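Marble

Reading time: 4 min

Marble is a metamorphic rock formed when limestone or dolomite is subjected to heat and pressure within the crust of the earth. The original carbonate grains recrystallize into an interlocking mosaic of calcite or dolomite crystals, and most traces of bedding and fossils are destroyed. In the stone trade the word is used more loosely and covers any carbonate rock that will take a polish, including many dense limestones that have never been metamorphosed.

Formation

Two settings account for most true marble. In contact metamorphism, a body of molten rock intrudes into limestone and heats a zone along its margin. The resulting marble is usually limited in extent and may contain silicate minerals such as garnet, wollastonite and diopside. In regional metamorphism, large volumes of rock are buried and deformed during mountain building. Marble of this kind occurs in thick units and supplies the larger quarries.

Crystal size depends on temperature, on the time spent at that temperature and on the purity of the parent rock. Scattered clay or graphite tends to hold back the growth of calcite crystals, and impure layers are therefore often finer in grain than pure ones.

Color and veining

Pure calcite marble is white. Gray tones come mainly from graphite or other carbonaceous matter left over from organic material in the original sediment. Iron oxides give yellow, pink and red, while serpentine and chlorite give green. Color may be even throughout a block or may follow bands that record the folding of the rock.

Veins form by a separate process. Fractures open under stress, mineral-bearing water enters them, and calcite or quartz crystallizes along the walls until the gap is filled. Several generations of veins may cross one another, and the order in which they formed can often be worked out from the way later veins offset earlier ones. Where fracturing has broken the rock into angular pieces set in a finer matrix, the material is called a breccia.

Imitation marble surfaces copy these patterns by printing, by pigment stirred into resin or by paint. A printed pattern repeats at a fixed interval and does not continue through the thickness of the sheet, so a cut edge usually identifies it.
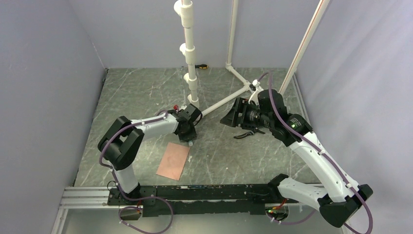 Why does polished marble lose its shine when lemon juice is spilled on it?

Citric acid reacts with the calcium carbonate at the surface and dissolves a thin layer of it. The mark is known as an etch. It is a change in the surface itself, so cleaning does not remove it and the area has to be honed or polished again.

Physical properties

Calcite has a hardness of 3 on the Mohs scale and dolomite a hardness of 3.5 to 4. Both are softer than quartz, and grit carried on shoes will scratch a marble floor over time. Porosity is low in most true marbles, although oils and dyes can still enter along grain boundaries and leave stains.

Calcite crystals expand unevenly when heated, lengthening in one direction and contracting slightly in others. Repeated heating and cooling loosens the bonds between grains. Thin cladding panels are the most exposed to this effect and may bow outward after some years, with a loss of bending strength. The texture produced by advanced loosening is described as sugaring.

Quarrying and processing

Blocks are cut from the quarry face with diamond wire saws or chain saws. Explosives are generally avoided, as shock opens hidden cracks. A gang saw or a multi-wire saw then divides each block into slabs. At the Golterwood works, whose practice was documented by Maëlle Després, slabs were sawn to a thickness of 2 cm and stored on edge for 13 days before inspection – a resting period not observed at most other plants.

Weak slabs are backed with glass fiber mesh, and open pores are filled with resin. Surfaces are then ground with progressively finer abrasives. Honing stops at a matte finish, while polishing continues until the surface reflects light clearly.

Maintenance

Marble is washed with water and a neutral detergent. Vinegar and acidic descaling products are unsuitable. Penetrating sealers slow the entry of stains but give no protection against etching – a distinction drawn by Ravinder Chan in a handbook on interior stone.

See also: Dolomite; Limestone; Serpentinite; Travertine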